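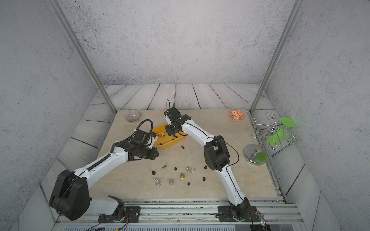

Hacer Akyol
Household tips editor, Wuto

Small parts and how to keep them together

Every home has a drawer where screws, little fittings and lost game pieces live together. In my home in Rerndale it was the second drawer of the kitchen, and one evening in May I emptied it completely. It took me 74 minutes. I write down what I learned, maybe it saves you some time.

Start with a tray. A shallow one, in a strong color. Yellow is very good for this work, as a black screw shows on it immediately, and brass parts you can also find without putting on the glasses. Deep boxes are nice for storage but bad for sorting, your fingers must dig and you never see the bottom.

Put the tray on a smooth table and keep everything else away from it. If the table has a pattern, like marble or wood grain, small screws are hard to see when they fall next to the tray. I pass my flat hand slowly over the table at the end. My mother used a damp cloth for the same thing.

Sort by metal first and by size later. Brass and silver fittings go to one end of the tray, screws to the other end. Do not try to make too many groups at the beginning. I started with 16 groups and after a short time I did not remember what half of them were.

When you take apart a shelf or a lamp, keep its screws in the tray until you finish. Then put them in a small bag and write on the bag the name of the thing and the room.

Games need another method.

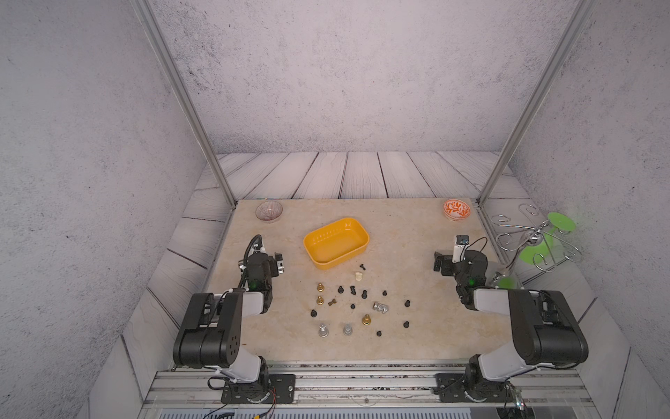

With chess pieces, take the tray away from under your hands and spread the pieces on the open table. Let them lie down, it doesn't matter. Pull out the color that has fewer pieces, then the knights and other big ones, and leave the pawns for last. They are all the same and go fast. If you find a piece from another set, give it a small bowl of its own and don't throw it away yet. My neighbor Sveva Tedesco waited two years for one white rook, and it was inside a boot.

Glass bowls are useful here too, you can look from the side and see what is in them. Put them at the back of the table, where your elbow does not reach.

For bags I use the small ones from Kocabaş, the hardware shop on Dirnlow street. A pack has 180 pieces and I still have most of them. Write on the bag before you fill it, afterwards the pen makes holes.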